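3. Set-up and care of the two-arm cell

The cell, called Skirkar in our group, has two arms that work over one white table against a plain wall. The task is to put plastic cups on a light blue drying rack with four pegs. Figure 2 gives the fixed view and three wrist views.
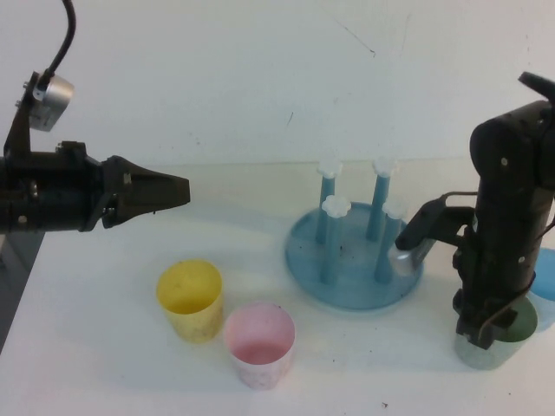 Till Dreßler

The fixed view is checked first each morning. We look whether both grippers are in sight and whether the cups stand in front of the rack. Then we turn to the wrist cameras, where a finger must always be seen at the lower edge.

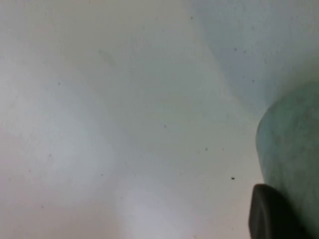
3.1 Cleaning and cables

Small specks on the table are easy to see at close range, and they can disturb the detection of the cup border. We wipe the table after every five runs — with a dry cloth only.
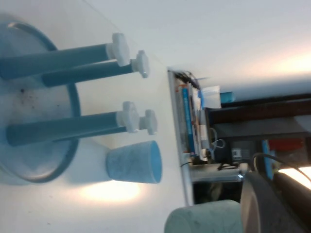 The cables need more patience. A loop which is too short pulls at the camera when the wrist turns, and the angle is then slightly wrong. Lamisi Opoku changed the clamps in March, and after this we had to repeat the calibration only two times.

Fast movement of the wrist gives blurred pictures, in which a pink cup is still found by its colour but its edge is soft.
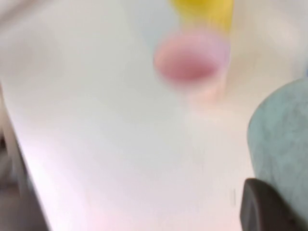
p. 1357

Such pictures are kept in the log — they are left out only when the wrist offset is computed.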